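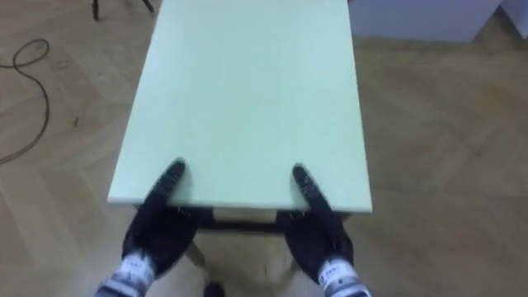
Dulce Trujillo

I have stayed in small hotels for most of my working life, usually for two or three nights at a time, and I have come to think that the worst thing to happen to them is the breakfast that ends at half past nine.

Last November I spent a week at a guest house in Arcombe. It had 24 rooms, a decent bar and a good view of the harbour if you stood at the landing window. The room was warm, the bed was firm and the shower did what it should. I would have given it full marks. But breakfast ran from eight until half past nine, and a card on the door said that guests arriving after 9.15 could not be promised anything cooked.

I was on holiday. So was everyone else in the building, as far as I could tell. Arcombe in November does not draw many people on business. Yet each morning there was a queue on the stairs at five to eight, and by nine the staff were stacking chairs at the far end of the room.

Hotel owners have an answer to this and I have heard it many times. Staff are expensive, the kitchen has to be turned round, and the rooms need cleaning before the next guests come in at three. Teodoro Lozano, who ran the Kourkoulas for years before he sold it, told me that an extra hour of cooked breakfast cost him more than the heating. I believe him. He also told me he never tried leaving out bread, fruit and a pot of coffee until eleven, and I wish he had, as I stayed there twice and missed breakfast both times.

Nobody needs eggs at half past ten. A toaster and some clean cups would do. At the Grollari, where I paid less than I did in Arcombe, the cooked food stopped at nine and the cold table stayed out until everyone had come down. One person looked after it while she did the bookings at the desk. I did not hear a single complaint, and I went back the next year.

There is a matter of price as well. My bill in Arcombe came to £282 for 3 nights before I extended, with breakfast included whether I wanted it or not. I asked if I could have the room without it. The answer was polite, and it was no. If a meal is part of the price, I think the guest should have a fair chance of eating it. A hotel that wants to keep short hours should sell the breakfast separately and let people go to the café.

Larger places have sorted this out. The Kakuria has well over 100 rooms and serves until half past ten, eleven at weekends. I don't much like staying there. The corridors are long and the lifts are slow, and I have never been greeted by the same person twice. But I have slept well in it, knowing I could get up when I liked, and that counts for a good deal on a holiday.

I would still rather give my money to the small ones. I shall be booking somewhere for this November before long, and the first thing I look for on the website now, ahead of the parking and the size of the bed, is what time they clear the tables.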